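Print this page | E-mail this article

4. Reading the Clavness Papers: Problems of Selection and Date

The printed edition of the Clavness Papers has been treated for a long time as if it were the archive itself. Most recent studies of the Prullovley land dispute cite the edition and nothing else, and the few that mention the manuscripts do so in a footnote of thanks. We doubt that this confidence is deserved. The edition prints 400 letters. The finding list at Prullovley gives 2794 items in the same collection, and although many of these are receipts, copies and blank covers, the gap is too wide to be waved away with the phrase "matters of routine business," which is all the preface offers on the subject.

What counts as routine? The editors never say. A letter asking for seed on credit is left out in one volume and printed in full in another, where it happens to mention a candidate for the assembly. Letters from tenants appear almost entirely in summary. Letters from office holders appear almost entirely in full. A reader who works only from the printed text will come away thinking that the dispute was argued among a small circle of educated men, and several readers have. It may have been so. But the edition cannot be used to prove it, for the simple reason that the choice of letters already assumes it.

We compared a run of 40 consecutive items from the months before the September court session with their treatment in print. Of these, 18 were left out with no notice in the calendar of omitted documents. That calendar is described in the preface as complete. We make no claim that the same rate holds across the collection – the run is short, and it falls in a busy season – but the word "complete" is plainly wrong, and later writers who have leaned on it should go back and look.

Dating is the second difficulty. The family's letter books were rebound at least once, and the order of the leaves was changed in the process. Where a letter has no date of its own, the editors took one from its neighbors. This is a fair method when the neighbors are where the clerk left them. In a rebound volume it is little better than a guess, and the square brackets that should mark a guess are used unevenly. The well-known "warning letter," on which so much of the standard account rests, is one of these. Its printed date places it before the survey. Nothing in the letter requires this. The writer complains of "the lines as now run," a phrase that would be odd, to say the least, if no lines had yet been run.

Defenders of the early date point to the handwriting, which they assign to a clerk who left the family's service soon after the survey was ordered. We have seen no published comparison of hands that would support this. The clerk is known from a single signed page, and that page is a form. To build a chronology on it asks a great deal of a few capital letters.

The digital version prepared under the Okabe project might have settled some of these points. So far it has not. It carries over the printed dates without comment, and its search tool covers the printed letters only. The page scans of the omitted items are promised for a later stage. The Plunent index, often recommended as a supplement, is useful for place names but was drawn from the same volumes and inherits the same gaps. Two tools that agree because they share a source do not confirm one another, and we would ask that they not be cited side by side as though they did.

None of this makes the edition useless. Where we could check its readings against the originals they were generally careful, and the notes on local offices remain the best available. Our complaint is with what has been built on top of it. Until the omitted letters can be read, claims about who took part in the dispute, and in what order events fell, should be stated with more caution than has been the custom.
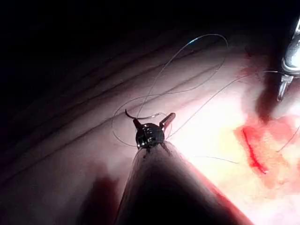
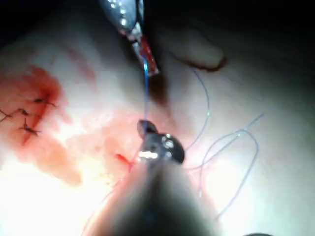

Figure 3. Dark instrument at work with a curved needle (first panel) and near a blue suture thread (second panel).

Can the warning letter still be used as evidence that the family opposed the survey from the start?

Only weakly. It shows opposition at some point, but its date was supplied by the editors, and its wording fits a time after the lines were drawn at least as well as a time before.

Contact us | Copyright 28 April 2021, Clavness Papers Review. All rights reserved. | Back to top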